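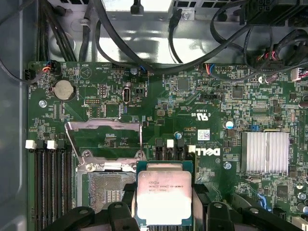 *Fig. 1. Carte mère Dell, socket LGA ouvert, plaque de charge relevée, Xeon E5 à côté du socket.*

**6 juin 2019, atelier, établi du fond**

Objet : machine Derka, carte mère Dell, processeur Xeon E5. Suite du ticket 324. Rédigé par Yasmine A. R., relu en partie par Taha.

Rappel du symptôme. La station tourne les calculs de maillage du projet Modosix. Arrêts brutaux sous charge, sans rien dans le journal système hormis une erreur machine check une fois sur deux ou trois. Au repos, stable. Alimentation déjà permutée par Hannelore le mois dernier, aucun changement. Barrettes passées à memtest deux par deux, aucune erreur. Restent le processeur, le contact au socket, ou la carte.

### Dépose

Machine débranchée, bouton d'alimentation maintenu enfoncé, bracelet relié au châssis. Dissipateur déposé en croix, vis desserrées par demi-tours. Il collait. Légère rotation gauche-droite avant de tirer, jamais de traction directe : sur la machine Mendoza on avait sorti le radiateur d'un coup et passé la soirée à vérifier le reste.

Pâte d'origine sèche, grise, cassante sur les bords. Nettoyage à l'alcool isopropylique, lingettes sans peluches, deux passes sur la semelle du dissipateur et deux sur le capot du processeur. Le marquage reste lisible après nettoyage, référence complète reportée sur la fiche machine.

Ouverture du socket : levier dégagé, plaque de charge relevée. Processeur pris par les chants, rien sur la face inférieure. Coin repère noté avant de sortir la puce.

### Inspection du socket

Méthode habituelle : lampe rasante, loupe, on regarde la grille sous quatre angles en tournant la machine et pas la lampe. Une broche pliée se voit comme une rupture dans l'alignement des reflets. Un reflet isolé ne veut rien dire, il faut le retrouver sous au moins deux angles.

Résultat : pas de broche pliée relevée. Dans un angle, côté levier, trace mate sur quelques contacts. Deux hypothèses :

- résidu de pâte thermique descendu lors d'un montage antérieur ;
- dépôt de flux ou poussière grasse.

Taha penche pour la pâte. Je n'ai pas d'avis. Pas de frottement sur les broches, ni coton-tige ni brosse. Soufflette à main, puis une goutte d'alcool déposée à la seringue, séchage à l'air, contrôle à la loupe. Trace nettement réduite, pas entièrement disparue.

Face inférieure du processeur : plages propres, sauf une légère auréole dans l'angle correspondant. Nettoyée à l'alcool. La correspondance des deux traces va dans le sens d'un défaut de contact, sans le prouver.

### Remontage

Présentation du processeur au-dessus du socket, encoches alignées, descente verticale. Aucun glissement une fois posé. Si la puce ne tombe pas à plat sous son propre poids, on la reprend ; on n'appuie pas. Plaque rabattue, levier fermé. La résistance du levier en fin de course est normale sur ces sockets, je le note pour Comfort qui s'était arrêtée à mi-course la dernière fois.

Pâte neuve Holurow, tube entamé, date encore bonne. Cordon court au centre, pas d'étalement. Dissipateur reposé en croix, serrage progressif jusqu'en butée.

Points contrôlés avant de refermer :

1. Connecteur du ventilateur, dans l'angle de la carte : enfoncé à fond, câble ramené contre le châssis.
2. Pile bouton : laissée en place. Tension non mesurée, à faire.
3. Barrettes remises dans leurs emplacements d'origine, loquets blancs enclenchés.
4. Vis de fixation de la carte vérifiées au tournevis, aucune reprise nécessaire.

### Essais

Premier démarrage : écran noir, puis séquence de bips mémoire. Une barrette mal engagée dans le banc côté paroi. Réenfoncée, démarrage correct, toute la mémoire reconnue. Le loquet paraissait fermé mais ne l'était pas, donc contrôle au doigt la prochaine fois et pas seulement à l'œil.

BIOS : réglages conservés, date et heure justes. Aucune modification faite.

Charge : lancement du jeu de maillage de référence, 1 257 itérations, tous cœurs. Avant intervention, arrêt toujours avant la fin. Cette fois, passage complet, durée de presque 7 heures. Pas d'erreur machine check au journal. Températures stables sur toute la durée, courbe enregistrée avec les autres dans le dossier du ticket.

Un seul passage complet ne suffit pas pour clore. Le défaut était intermittent et on a changé deux choses en même temps : contact au socket et pâte thermique. Sanaa fait remarquer à juste titre qu'on aurait dû relever les températures en charge juste avant la dépose, avec l'ancienne pâte. On ne l'a pas fait. L'attribution restera donc incertaine, même si la machine tient.

### À faire

- Relancer le même jeu 2 fois de suite, capot fermé (l'essai ci-dessus a été fait capot ouvert).
- Mesurer la pile.
- Si nouvel arrêt : échange croisé du processeur avec la machine Mendoza, même socket, compatibilité BIOS à vérifier d'abord.
- Si l'arrêt suit le processeur, on le sort du parc. S'il reste sur la machine, commande d'une carte ; Hannelore demande le devis avant juillet, délai fournisseur long.
- Recommander des lingettes, boîte presque vide.
- Remettre un cache de socket dans le tiroir des pièces. Il n'y en avait plus, et le socket est resté découvert pendant le nettoyage du processeur.

### Note annexe

La fiche de montage interne dit encore d'étaler la pâte à la carte plastique. Plus personne ne procède comme ça à l'atelier. Taha corrige la fiche et ajoute le contrôle des loquets au doigt. Il faudrait aussi y mettre le relevé de température avant dépose, comme étape bloquante.

Machine laissée sur l'établi, étiquette orange, ne pas rendre au projet Modosix avant les deux passages.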